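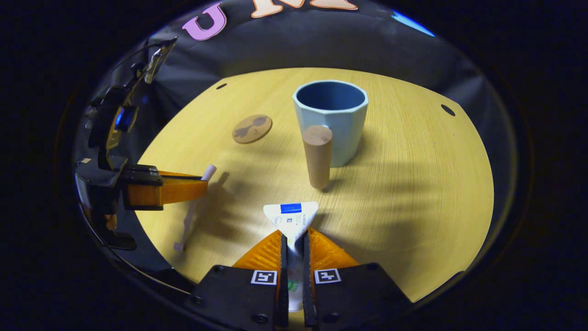
Why does a gripper close too late when the demonstrations it learned from all looked correct?

The usual cause is that the recorded finger opening was wrong at the moment of contact. The video shows the fingers closing on time, the width channel says they are still open, and the controller is trained on the width channel.

Home Lectures Handouts Lab Schedule Contact

Print this page
E-mail this page

Handout: The stale width fault
Kurkholm, Automation Faults and Safety
Revised 18 Nov 2021

1. Scope

These notes cover one fault in the Udura tabletop cell, from first symptom to repair. Read them before the lab on recorded signals. The fault has an ordinary software cause and a physical result at the arm, and both halves are examinable. The notes assume you have covered coordinate frames and marker detection. Force limits are treated here only as far as the incident requires.

2. How width is measured

Demonstrations in the Udura cell are recorded with hand-held grippers. The operator holds the tools and performs the task directly. No motor is involved, so there is no encoder to report how far apart the fingers are. Width is computed from the camera. Each finger carriage has a square marker, the detector returns a position for each marker, and the width is the distance between the two positions minus a fixed offset measured at full close.

The method has these properties:

- It needs both markers in the same camera frame.
- Its error grows when a marker is seen at a steep angle.
- It measures carriage position. Flexing of a finger beyond the carriage is not seen.
- It returns nothing when either marker is lost.

The last property is the one that matters here. A detector that returns nothing is behaving correctly. The question is what the next program does with the gap.

3. What the logger did

Gethin is the logging program. It takes the detector output, lines it up in time with the video and the tool pose, and writes one record per camera frame. The training code expects a width in every record, so Gethin filled each gap with the last valid value.

Holding the last value is a reasonable choice for a very short gap. The original design allowed a hold of 200 ms, after which the record was to be marked invalid. In an April revision the gap filler was moved ahead of the time alignment step. Alignment gives every record a fresh time stamp. The timeout check, which stayed where it was, compared time stamps and found that every width value was new. The hold then had no upper limit.

No error was raised. No test failed, as the only test for the timeout fed it data that had not been through the gap filler. The records were complete and evenly spaced, and every value in them was a width the tool had really had at some earlier moment.

4. Why it appeared at contact

Marker loss is not spread evenly over a demonstration. It happens mostly when:

- the held object passes in front of a marker
- the operator rolls the wrist, so that a marker turns edge-on
- a shadow falls across part of a marker
- the second tool crosses in front of the first

The first, second and fourth all tend to occur near a grasp or a handover. The width signal was therefore least reliable in the part of the motion where it had the most effect. During free travel, when the width hardly changes, a held value and a true value are nearly the same, and plots of the whole demonstration looked clean.

Flat-ended and soft objects made matters worse. A squeezable tube is wide at one end and can be gripped in several orientations. A rigid peg or a cup stops the fingers at a definite width, and a wrong value stands out in a plot. A soft tube gives no definite stopping width, so a reviewer has nothing to compare against.

5. The incident

The Nenel task set was used to train a controller for the fixed arm. The set contains 578 demonstrations of picking up and passing small objects on a tabletop. During supervised replay the arm approached a tube correctly, stopped at the correct pose, and did not close. It then began the transfer motion with the fingers open. The fingers closed partway through the transfer, on the body of the tube and the rim of an adjacent cup.

The cup was pushed against the tabletop. The gripper force limit did not trip. It had been raised during an earlier test and never restored. The operator used the stop button. There was no injury, and the damage was one cracked finger and one cup.

The stop worked as designed. It does not follow that the cell was safe. The force limit is the protection meant to act before a person has to, and it was not in effect. The log shows that the limit had been changed, but the replay program did not display the current value at start-up and the checklist did not ask for it.

6. Diagnosis

The first theory was latency in the gripper drive. It was tested by commanding the gripper directly, and the response was normal. The second theory was too little training. More training produced the same delay with less variation, and a result of that kind should point you back to the data.

The width channel was then replayed beside the video at reduced speed. In the affected demonstrations the fingers visibly close while the width trace stays flat, then drops in a single step when the marker comes back into view. A hand cannot produce that step.

A simple search was written from this observation:

a. Find every run of records in which the width is identical to the last stored digit.
b. Discard runs shorter than the permitted hold.
c. Check whether the value at the end of the run jumps by more than 2 mm in one record.
d. Compare each remaining run with the raw detector output.

Step (a) works for the reason that a measured width is never perfectly constant. Even a tool clamped in a fixture shows noise in the last digits. Exact repetition over a long run means the value was copied.

The search found 98 demonstrations with at least one bad run. All were confirmed against the raw detector output, which had fortunately been kept.

7. Repair

Logger. The timeout check was moved to the gap filler, and it now uses the capture time of the measurement. Each record carries a validity flag for width. A held value is flagged as held even inside the permitted time.

Data. The affected demonstrations were removed from the training set. Interpolating across the gaps was considered and rejected. The closing motion is short, and a straight line drawn through it puts contact at an arbitrary moment.

Recording. The tool now sounds a tone when either marker has been missing for longer than the hold. Operators can repeat the demonstration on the spot.

Cell. The force limit returns to its default at every start. Changing it requires an entry that expires with the session. The value is shown on the replay screen before motion is enabled.

8. Points to retain

A missing value and an old value must be distinguishable in the stored record. If the file format has no place for the difference, the difference will be lost.

Time stamps belong to the measurement. A program that rewrites them has to keep the originals.

Raw detector output should be kept for as long as the data derived from it is in use.

A protective limit that can be changed should be read back before each run.

9. Lab preparation

Bring a plot of width against time for any one demonstration from the lab folder. Mark on it every interval where the value repeats exactly, and note which marker was lost in each. Write a half page on where in the logging chain you would place the timeout check, and describe one test that would have failed after the April revision. Students working at the arm must record the force limit on the sheet by the door before enabling motion.

Print this page
E-mail this page

Previous Next Top Handouts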